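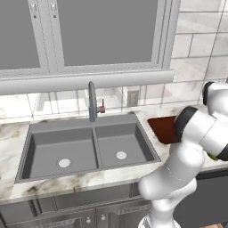

# Chapter 7: Chores

## 7.1 Where things stand

Factories have used robot arms for decades. They weld car bodies, stack boxes on pallets, and paint panels, and they do these jobs faster and more evenly than people can. A student who has seen a welding line may wonder why the same kind of arm can't clear a kitchen counter. The motors are strong enough, the joints bend in enough directions, and the cost has come down.

The short answer is that a welding line is built for the robot. Each car body arrives at the same place, facing the same way, and fences keep people out while the arm moves. A kitchen is built for people. The counter is at a height that suits a standing adult, the sink is set into it, and the cabinets underneath open outward into the space where someone would stand. The things on the counter are wherever they were last put down.

This chapter looks at what machines can do today with chores, both in the home and on the shop floor. We use the word *chore* for a job that has three features:

- It has to be done again and again.
- It is easy to describe to a person in one sentence.
- The details are different each time.

Wiping a counter is a chore under this definition. So is sweeping up metal chips at the end of a shift, or sorting a bin of returned parts. Welding the same seam on the same frame isn't, although it is done again and again, and this is the main reason it was automated early.

## 7.2 Jobs that are already done by machine

Before looking at arms, we should note how much household work has already been handed over. A washing machine does most of a job that used to take a full day. A dishwasher washes and dries. A robot vacuum covers a floor and goes back to its charger. In each case, the designers changed the job until a simple machine could do it.

Look at what is left over. Somebody has to carry the clothes to the washer, take them out, fold them, and put them away. Somebody has to scrape the plates, fit them into the racks, and unload them later. Somebody has to pick the socks up off the floor before the vacuum runs. The work that remains is mostly *handling*: finding an object, taking hold of it, moving it, and letting go of it in the right place.

Shop floors show the same pattern. At the Hemmin plant, which makes small pump housings, the cutting machines run without an operator for most of a shift. People load the raw castings from a wire bin, brush the chips out of the fixtures, and wipe down the gauges. The plant put an arm on the loading job first. It worked well when the castings came in trays and poorly when they came loose in the bin, so the plant now pays a supplier to pack them in trays. The brushing and wiping are still done by hand.

Moving the castings into trays is an example of *structuring the environment*. It is often the cheapest way to automate a job, and students should always ask whether it is possible before reaching for a better robot. In a home it is possible only up to a point. Few people will agree to keep their cups in numbered slots.

## 7.3 One small task, taken apart

Take a job that a child of four can do: get a lemon out of the sink and put it on the cutting board. We will come back to this task several times in the chapter. To a person it is a single action. For a robot, it has to be broken into stages.

**Finding the object.** The robot needs to know that there is a lemon and where it is, usually to within a few millimeters. Cameras handle this fairly well now. A bright fruit on a gray surface is an easy case. A glass on a glossy counter is a hard one, as depth cameras can see through the glass or be fooled by reflections.

**Planning the reach.** The hand has to get to the lemon without the rest of the arm hitting anything. This is more difficult in a sink than on an open table. The basin has walls, the faucet stands over it, and the elbow has to go somewhere. Many planners prefer to come straight down from above, with the fingers vertical, and this works if there is room for the wrist.

**Grasping.** Two flat fingers closing on a round object touch it at two small patches. If the patches are off center, the lemon rolls. If the fingers press too lightly it slips, and a ripe tomato in the same place would not survive a grip that is safe for a lemon.

**Moving and placing.** The arm lifts clear of the rim, travels across the counter, and lowers the lemon to the board. A round object set down on a flat one may roll when released. A person slows down at the end without thinking about it, and may leave a finger on the fruit for a moment.

**Checking.** The robot has to find out whether the job was done. This stage is often left out of demonstrations, but in everyday use it matters as much as the others. A machine that carries an empty hand to the board and reports success is worse than one that stops and asks.

A failure in any stage is a failure of the task. Suppose each of the five stages works 95 times in 100, and suppose the failures have nothing to do with each other. The whole task will then work about 77 times in 100. Clearing a kitchen might take dozens of such tasks in a row. A success rate that looks good for one lemon can be very poor for a whole kitchen.
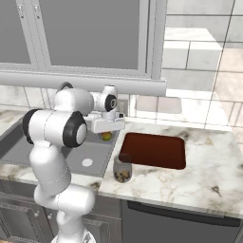 One reviewer of this chapter objected that a person drops things too, and that we were asking more of the machine than we ask of ourselves. The objection is fair as far as it goes. People do drop things. But a person who drops a lemon picks it up again, and the drop costs a second or two. Many robot systems have no plan for what to do after a drop. The object is now in a place the program did not expect, perhaps on the floor and out of reach, and the run ends there. What we ask of a household machine is the ability to *recover*, and a rather clumsy machine that recovers well may be more useful than a precise one that doesn't.

## 7.4 Testing in simulation

Much of the early work on chores is done in simulated kitchens like the ones in this chapter. A simulated counter costs nothing to clean. The lemon can be put back in the sink instantly, the basin can be made deeper, and the same task can be run all night on many computers at once. When the arm hits the faucet, nothing breaks.

The Trirura project gives a sense of the scale. It tested one control program on sink and counter tasks in simulation for 3,828 runs, changing the object and its starting place from run to run. The program was then moved to a real arm in a test kitchen and given 40 runs. It did noticeably worse there, even with the same kinds of objects.

A drop of this kind is common enough to have a name, the *sim-to-real gap*. It has several sources:

- Contact is hard to model. The way a wet lemon slides between rubber fingertips depends on details that most simulators leave out.
- Real cameras give noisy pictures, and the light in a real kitchen changes through the day.
- Real joints have a little play in them, and it changes as the parts wear.
- Simulated rooms tend to be tidy. The people who build them leave out the mail, the dish towel, and the phone charger.

Simulation is still worth doing. A program that fails in simulation will nearly always fail on a real arm, so the simulator is a good filter. Success there should be read as permission to start real tests.

## 7.5 What "yet" means

The question behind this chapter is whether machines can do chores yet. It cannot be answered with a plain yes or no, and we suggest that students be careful with anyone who offers one. Before accepting a claim, find out how the test was run. Was the room the same each time? Did a person put things back between runs - or step in when the arm got stuck? How long did the job take?

Time is the item most often missing. Brallel, a maker of arms for commercial kitchens, ran a trial at a dining hall in Purmont in which an arm moved cups from a counter to a dish rack. The arm was slow but steady, and the dining hall was satisfied with the work after closing, when it had 40 minutes to finish. During the lunch rush it was in the way. The trial was a success or a failure depending on the hour, and the report said so.

For the present, a reasonable summary for a single arm would be as follows. Picking up one known, solid object from an open surface is close to routine. Picking the same object out of a sink or a crowded drawer works often, with failures that need a person. Soft things such as towels, bags, and clothing are handled well only in narrow cases. Long jobs made up of many different tasks, done in a room the machine has never been in, remain a research problem.

The rest of the chapter takes up the stages from Section 7.3 in order. We start with finding the object, and with the two kinds of camera that are most often mounted on or near an arm.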